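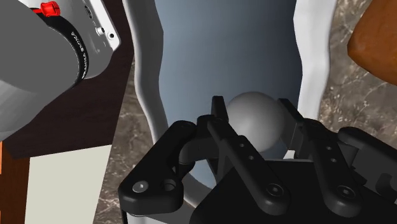 1 Oct 2019

Day two of no sugar and I already had a muffin, so let's just call it day zero and move on.

I finally mailed the seed order to Herrero this morning! I've been fussing over that list since the tomatoes gave up, and I still went over budget (85 dollars, which is a lot of money for things I could sneeze away). Mostly garlic and sweet peas, plus a pumpkin called Tusemora that the catalog says keeps until spring. We'll see. The last one that was supposed to keep until spring turned to soup in the hall closet before Christmas and took a pair of good boots with it.

Then I walked up to Kirngate to look at the allotments, because my name is getting close on the waiting list. Plot four is the one I want. It has a pear tree, a shed with most of a roof, and a tap right there, so no hauling cans up the hill like I do now. Somebody has let the mint go completely wild along the fence and I could smell it from the road. I stood there so long planning where the beans would go that I missed the bus and had to wait for the 703, and that one takes the long way past the reservoir. Pretty, though. The maples are starting.
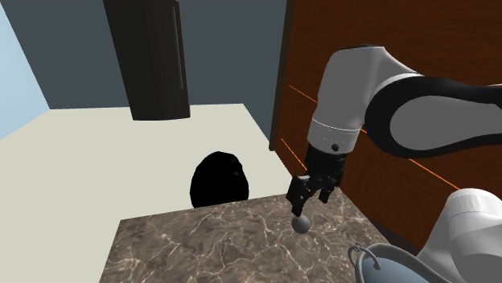 Soup for dinner, the squash one with too much ginger, and I ate it standing up at the stove with the seed catalog open next to me. My counter is the real problem in this house. It's chipped by the sink and stained from years of beets, and every time I can tomatoes I end up balancing jars on the ironing board. I'd love a marble countertop like that one, cool enough for pastry and big enough to spread out a whole crop of onions. I know, I know, lemon juice ruins it. I'd still take it over mine.

Bikis had canning lids on sale so I bought two boxes, and of course they're the wide ones and all my jars are regular. I'll take them back tomorrow if the rain holds off. Also need to dig up the dahlias before it freezes, find the good trowel, and call about the gutter. My knees hurt from that hill. Bed with a hot water bottle and the rest of the catalog.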